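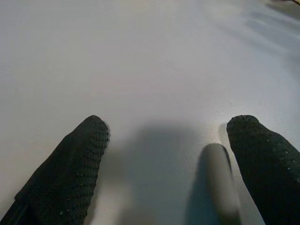
A reader objected to the previous version of this page, saying that alcohol took the marker off her pale desk in one pass but left a dull patch the size of a saucer, and that the page should have put the test spot first. The order of steps has been changed accordingly.

Search this site Enter keyword Go

Removing marker and pen from a smooth, light-colored tabletop

Last revised 19 Apr 2019

Scope

The method covers smooth, sealed, light tops: white, off-white and pale gray. It was worked out on a Carine desk top and repeated on an older painted table. It does not cover oiled or waxed wood, unsealed stone, or tops with an open grain. Ink in those surfaces goes below the finish and has to be sanded or poulticed.

What you need

Isopropyl alcohol, 70 percent
Dish soap, plain, no added scent or color
200 ml warm water in a small bowl
Cotton swabs
White cotton cloths, at least four, washed without fabric softener
Baking soda
A desk lamp that can be set low

Colored cloths can transfer dye once alcohol is on them. Paper towels will do for blotting. Do not rub with them.

Step 1. Find the marks

Clear the top. Turn off the ceiling light and set the lamp at the edge of the table so the light runs flat across the surface. On a pale top, soft gray shadows from nearby objects are easily taken for stains, so move the lamp and look again. A shadow moves with the lamp and a stain stays where it is. Put a small piece of painter's tape beside each real mark.

Step 2. Test spot

Pick a place on the underside of the front edge if it has the same finish, otherwise a back corner. Wet a swab with alcohol and hold it on the spot for 13 seconds. Wipe dry. Wait until the spot has dried fully, then look at it under the low lamp.

No change: go on.
Finish is tacky or color comes off on the swab: stop. Use soap and baking soda only (Steps 3 and 5).
Finish is dull: same as above. The dullness sometimes fades overnight, but plan as if it will not.

Painted tops fail this test more often than factory-finished ones.

Step 3. Soap

Add 2 drops of dish soap to the bowl. Wring out a cloth until it no longer drips and wipe the whole top, working from the back edge to the front. Dry with a second cloth. Water-based markers and most children's pens come off at this point. If nothing is left next to the tape, skip to Step 6.

Step 4. Alcohol

For permanent marker and ballpoint. Wet a fresh swab and work from the outside of the mark toward the center. Change swabs as soon as the tip takes color. A used swab spreads a gray film that is harder to see than the original line and takes longer to remove.

Keep alcohol off edge banding. The glue line can soften, and the strip lifts a few days later.

If a gray outline remains, repeat once. Further passes do little.

Step 5. Baking soda

Mix baking soda and water to a paste that holds its shape. Put it on the outline with a fingertip, leave it until the rim starts to dry, then wipe in one direction with a damp cloth. No circular rubbing and no scouring pads. High-gloss tops should not get this step at all.

Step 6. Rinse and dry

Wipe twice with clean water, then dry. Streaks under the low lamp are soap. Rinse again.

Notes

Prastelar spray was tried in place of the alcohol. It removed ballpoint and had no effect on permanent marker. It also left a slick film that needed two extra rinses.

Melamine sponges are abrasive. They will clear almost anything from a pale top and take the sheen with it.

Uncapped markers should be stored flat in a tray, with the caps put back on first. Most of the dots on the test desk came from pens set down tip first between uses. A desk pad fixes this. The felt ones sold at Lý shed for the first week or so; brush them outdoors.

Yellowing is a separate problem and does not respond to any step here.

See also: Water rings on painted furniture; Filling chips in a white edge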